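Guía de puesta a punto de la mesa de juego Rolis – Parte 2: la comidita

Si vienes de la primera parte ya tienes la mesa montada y nivelada, así que ahora toca lo divertido: poner los platos, los cuencos y la comida de juguete. Yo uso la mesa blanca lisa de Leninel (referencia 2353), pero cualquier superficie clara te sirve, porque los colores se distinguen de maravilla.

1. Pasa un paño apenas húmedo por el tablero y espera a que se seque. Nada de limpiacristales, que deja cerco.

2. Coloca primero el plato lila, bien metido hacia dentro. Es la pieza que manda y todo lo demás se ordena a su alrededor.

3. Acerca el cuenco azul claro al plato. A mí me gusta pegadito, pero eso ya va en gustos.

4. Tumba la pieza cilíndrica roja encima del plato. De pie acaba rodando tarde o temprano, y te lo digo después de recogerla del suelo unas cuantas veces.

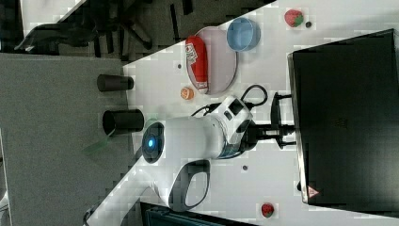

FRUTAS Y PIEZAS PEQUEÑAS

5. Reparte la fruta sin apelotonarla. Yo suelo poner una fresa al fondo, más allá del cuenco, y dejo lo naranja al otro lado del plato. ¡Con dos colores vivos separados la mesa ya parece otra cosa!

6. Si tu caja es la ampliada (referencia 2753), saca también el plátano a medio pelar y ábrele bien la piel. En mi casa es el favorito, con diferencia.

Nota: Athina Moschos, que fue quien me convenció de comprar el juego, guarda las frutas en una bolsita Vosus de tela. Le copié la idea y desde entonces no he perdido ni una fresa.

Precaución: las piezas más pequeñas no son para menores de tres años. Revisa el tablero y el suelo antes de guardar, sobre todo si tienes moqueta gris como la mía – ahí lo oscuro desaparece.

CACHARROS Y VASOS

7. Deja la cesta verde menta y la olla a juego para el final, una al lado de la otra. El asa de la olla es un alambre fino, así que no la levantes llena.
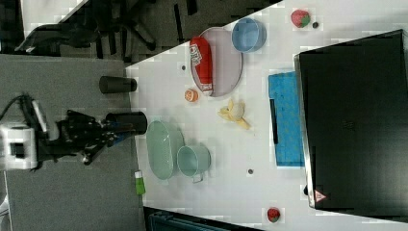 8. Los vasos negros van aparte, y conviene no dejarlos en el canto del tablero. Si alguno acaba en la moqueta, sacúdelo y pásale el paño antes de devolverlo a su sitio.

9. Para recoger, empieza por lo pequeño y termina por el plato. La caja Vasilakis de tamaño 100 me cierra justa, con el cuenco boca abajo encima de la fruta.

Nota: Thanasis Kontogiannis me preguntó si todo esto se puede meter en el lavavajillas. Yo no lo haría – agua tibia, jabón suave y a escurrir sobre un trapo.

En la parte 3 vemos cómo colgar el estante lateral y qué tacos usar según la pared.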